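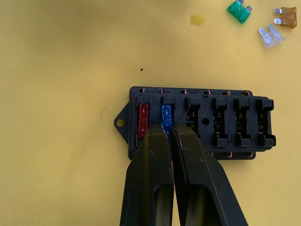
About Pereyra

We make and repair small electrical parts for vans, farm vehicles and the odd milk float. Started in a lock-up in Wirnville, now at the Drolside works. 16 of us on the payroll. Fuse boxes are the bread and butter, always have been.

What changed on the benches

Used to be all fingers. Blade fuses in, blade fuses out, all shift long, sore thumbs by dinner time. Now the arms do a share of it. Yellow mat, one fuse box, a few fuses in different colours, two arms working over it.
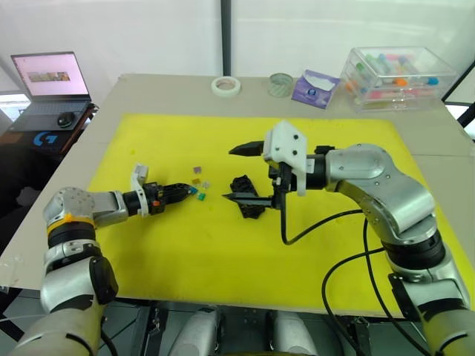
Jobs did change, no point pretending otherwise. Fitters on the fuse bench moved over to checking, fault finding and teaching the arms new boxes. Same pay grade or better. We put that in writing before the first arm was bolted down. Two people asked to stay on hand fitting and they have, we still need it for the awkward old boxes and for one-offs.

Training is done in work hours. 84 hours each in the first year, paid. Some liked it straight away, some took till spring. Both fine. Anyone on the bench can stop an arm, you dont need to ask a supervisor.

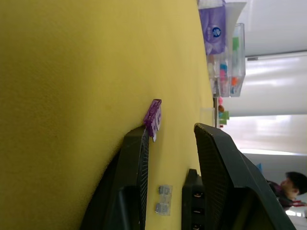 Where we are now

2 sites, Drolside and the smaller shop at Skevdale. Skevdale is still all hand work and will be untill the lease is sorted. 73 types of fuse box on the books, not all of them suit the arms. Colour tells you the rating so mix-ups matter, every box still gets a person's eyes on it before packing.

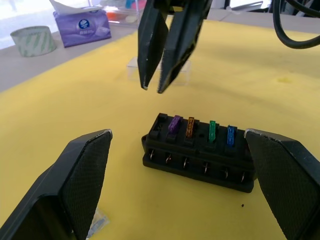
Late shift went in July. Most people wanted it gone, a few miss the extra money and we're still talking about that with them. Early shift starts at 7am, kettle on before.

Visits and work experience: ring the Drolside office, mornings best. Trade counter round the back, shuts at 4.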